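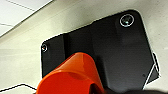

Figure 8.1 A black plate held to a pale surface by two screws, one at either end.

Chapter 8
The Shared Room

By now you have spent a good many pages with us in corridors, store cupboards and stairwells, and you may be glad to hear that we are going to sit down for a while. This chapter is about the shared room: the room with the kettle, the biscuits and the slightly wobbly table, which goes by a dozen names (break room, common room, staff room, club room) and which almost every building has somewhere, even if it had to be squeezed in after the plans were drawn.

Students on our courses sometimes ask why such a room deserves a chapter when the boiler house only got half of one. Part of the answer lies in the requests book. When Golshifteh Ansari went through the maintenance requests for the old Jitedik building, she read 1,222 slips covering every floor, and 132 of them were about a single room with a sink in it. Very few were serious. There was a drawer that stuck, a towel holder that had run out, a screw working its way out of a plate on the wall. But people had cared enough to write them down, and that tells you something about where they liked to spend their time.

Small fixings will come up again and again in this chapter, so do get into the habit of noticing them. Anything screwed to a surface in a busy room gets leaned on, knocked and wiped around, and a fixing that would last for years in a quiet office may want looking at every term.

8.1 One room, several jobs

A shared room is nearly always being asked to do more than one thing. People want to make a drink, and they want to sit, and quite often they want to play something as well, and each of these asks for a different floor, a different light and a different amount of elbow room.

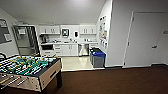 Figure 8.2 Table football on the carpet, with a kitchenette on pale tiles beyond it.

The change of floor in Figure 8.2 is a very common arrangement, and a sensible one. Tiles near the counter can be mopped when somebody spills their coffee, while carpet is kinder to the ears once a game gets going. The line where the two meet needs your attention, though. Crumbs gather there, wet shoes cross it, and the edge of the carpet will usually show its age long before the middle does. Run your vacuum cleaner along the join as well as over it, and look at it from low down with the lights on.

Games tables bring questions of their own. Allow room for the players and for the rods, which come out further than you expect when someone is excited - and someone always is! Leave a clear path behind the players too, so that a person carrying a hot mug can reach a chair without having to ask anybody to move.

8.2 The table that collects things

Every shared room we have ever looked after has had one surface where everything ends up. It may have been bought for meetings or for meals, but within a month or so it is home to bats, bowls, packets, a magazine and the odd cup, and you will have to decide how much of that is mess and how much is simply the room being used.

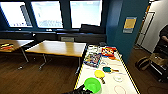

Our own advice, learned slowly, is to begin by sorting and to leave the wiping until afterwards. Food goes to the kitchen end, rubbish goes in the bin, and anything that belongs to a game goes back together in one place, because a single bat on its own is not much use to anyone. Ashton Baxter, who taught this unit for many years, used to have his students lift each thing, wipe beneath it and only then choose where it should live. It sounds fussy, and the first few times it is dreadfully slow, but you do find out what the table is really for.

Before you read on, spend ten minutes in a shared room you know well and make a rough plan of it. Mark the sink, the sockets, the doors and any change of floor, and put a cross wherever things seem to pile up. Keep the plan by you, as you will be adding to it in Section 8.3, when we come to cupboards.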